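Search the forum Go Advanced search

Two-finger clamp or five-finger hand for lifting a laundry basket?

Posted by dodside_bench

Hoping someone has been through this. We've a humanoid at Dodside with swappable ends and I've got until December to say which ones we buy more of. Choice is the Odent clamp (2 jaws, flat pads, very simple) or the Prallard hand (four fingers and a thumb). Job is laundry. Basket, clothes, washing machine, and some lifting of the basket on and off things.

Clamp is cheap and strong and I understand it. The hand costs a lot more and has far more to go wrong in it. Supplier says 1000 hours between services on the hand, which I'll believe when I see it.

Main questions. Is the clamp enough for a thin plastic rim, or does it slide when the basket swings? And does anyone trust the fingers with soft clothes in a basket with holes in the sides? My worry is a fingertip getting stuck in the holes. Also cameras, we have one up at the head and one down by the wrist and I can't decide if the wrist one is worth the extra cable.

Pics:
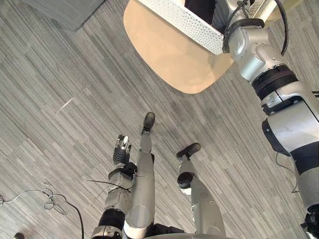

Clamp-type gripper against the white perforated panel (basket or tray side, by the look of it), up at the table.

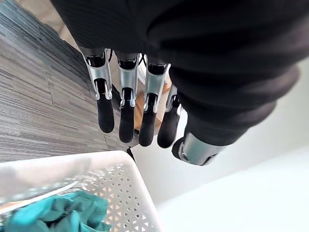 Wrist camera, fingers over by the basket.
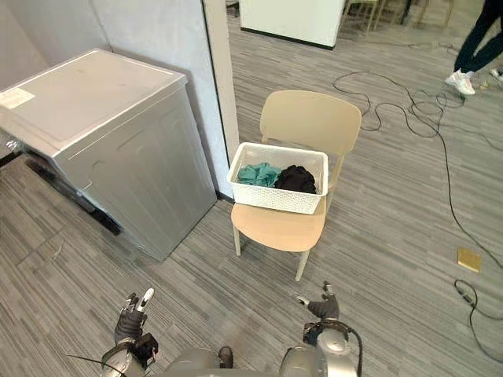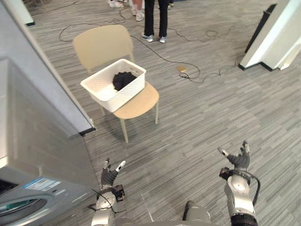 Last two are the head camera, basket on the chair and the washing machine off to the left.

Budget covers one pair of whatever we pick plus a spare, so mixing is possible but then I'm carrying parts for both. Controller is a Yang 3713 if that makes a difference. It throws a grip fault if the motor current goes over a limit and I've not found where to change the limit. Manual is no help, the page it points to isnt in my copy.

Thanks in advance, will check back after tea.

Posted by mudlark_rig

Had both on the same arm for most of a year, so:

Clamp on the rim is fine if you come in square. Come in at an angle and you're holding it by one corner of the pad, and then the whole basket turns as soon as it's off the table. Softer pads helped us more than extra force did. Extra force just bends the rim. Cheap fix is a strip of rubber glued on, replace it when it goes shiny.

Clamp for clothes, no. It'll pick up a sock. Anything bigger and you get one pinch of fabric and the rest drags, catches the edge of the basket, and up comes the basket too. The hand is much better at this, you can push in with the fingers a bit open and close on a proper fistful. Thumb does most of the work.

Holes: depends on size. Ours were small enough that the rubber tips wouldn't go in. We did once get a bit of sleeve pulled through and that was a pain to free. Go in from above, stay off the walls, curl the fingers before you come out. Check your tips against your own basket by hand with the power off, takes two minutes.

Wrist camera, yes, keep it. From the head you lose sight of the rim the moment the hand is in front of it, every time. The wrist view is ugly and half of it is fingers, but it tells you if you're over the basket or next to it. Run the cable down the outside of the forearm and leave slack at the wrist joint. More slack than you think. I've snapped two.

If it was my money: hands both sides. If the budget won't do it, clamp on one side for the rim and a hand on the other for the clothes, and put up with the spares.

Posted by K9000

clamp. hands are toys, always breaking

Posted by tinsnips

Disagree with the one above but he's right that they need looking after. Fingertips wear, sleeves tear, get spares of both when you order becuase the wait is awful.

On the Yang, the current limit is under the tool settings and not the arm settings, it's saved per tool. So if you swap ends and don't change the tool number you're running the hand on the clamp's limit, or the other way round. Would bet that's your fault message. Make a tool entry for each end, name them something obvious, put the weight in too or the arm sags when it reaches out. Restart after, it doesn't pick it up otherwise.

Also when you compare them, same basket, same clothes, same chair height, and do all of one before you swap. We kept chopping and changing and ended up with a load of numbers we couldn't use. Write down the drops AND the near misses. A clamp that holds on but bends the rim each go will look great on paper and you'll be buying baskets by spring.

Not tried the newer Odent pads, so can't say on those. If you get some, post how they do on a thin rim.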